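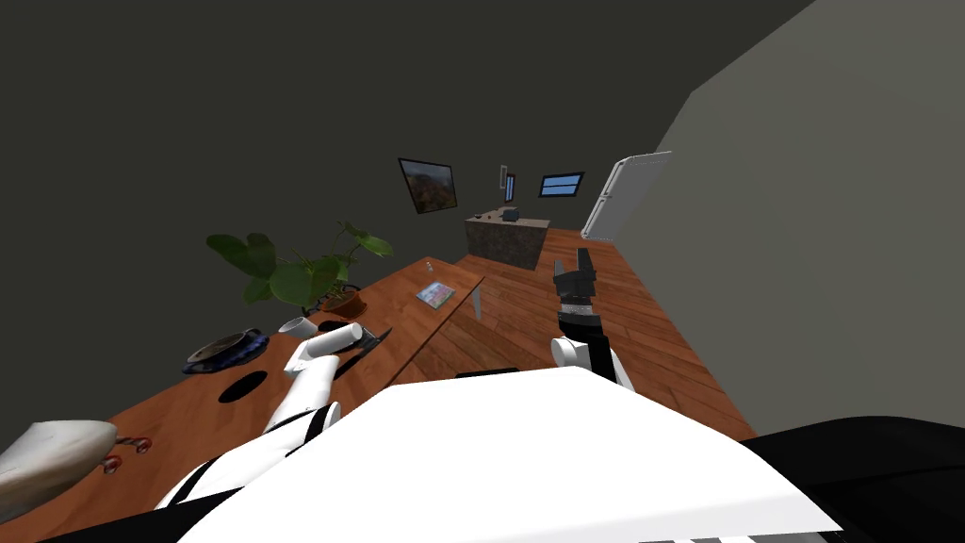

4. Comparing grippers in the simulator

Use this section to run the same pick trial with two grippers and compare the results. You need a working install (Section 2) and a calibrated head camera (Section 3). A full comparison takes 10 trials per gripper. Leave the simulator window open while the trials run.

4.1 Load the room and the robot

1. Start the simulator and open the Undska project.
2. From the Rooms menu, choose Kitchen Table. The room loads with the standard set of tabletop objects.
3. Under Robot, choose Two Arms.
4. Set the random seed to 271. Both grippers must be tested with the same seed, or the objects will start in different places.
5. Press Reset and wait for the status line to read Ready.

Note: The head camera view can load with a tilt. This does not affect the trial. To level it for viewing only, open Camera > Roll and enter 0. Do not change the camera mount itself, as that clears the calibration from Section 3.

4.2 Fit the first gripper

1. Open the Tools panel and select the right arm.
2. Choose Hurka from the gripper list and press Attach.
3. Click Open, then Close, then Open again. The fingers should move the full distance each time.
4. Repeat for the left arm if you plan to run two-arm trials. For one-arm trials, park the left arm with the Hold button.

CAUTION: Do not press Attach while an arm is moving. The controller keeps the old tool length until the next reset, and the fingers may be driven into the table.

4.3 Run the trials

1. In the Task panel, pick a target object. Start with the mug. It is the easiest of the set for both grippers.
2. Set the time limit to 41 seconds.
3. Set the grip force to Low.
4. Press Run. The arm moves to a point above the target, closes the fingers, lifts, and holds.
5. When the trial ends, check the log line. It shows Held, Dropped or Missed.
6. Press Reset and repeat until you have 10 results.
7. Save the log under the gripper name.

Note: Thin, flat objects give the most Missed results. If the fingertips touch the tabletop before they close, raise the approach height one step and start the set over. Do not mix results from two heights in one log.

Note: Keep targets clear of the holes in the tabletop. An object that falls through is logged as Dropped even if the gripper never touched it. Delete that line and run the trial again.

4.4 Fit the second gripper

1. Press Reset, then Detach.
2. Choose Fendberg from the gripper list and press Attach.
3. Check that the seed, time limit, force and approach height are the same as before.
4. Repeat 4.3.

4.5 Compare the logs

1. Open Results > Compare and load both logs.
2. Look at the Held column first, then at the average lift time.
3. If the Held counts are equal, run a second set with force at Medium - this usually separates the two.

If the Compare window shows error 1125, the logs were made with different seeds. Run one of the sets again. Changes to this section go to Etelka Magyar or Dénes Dudás.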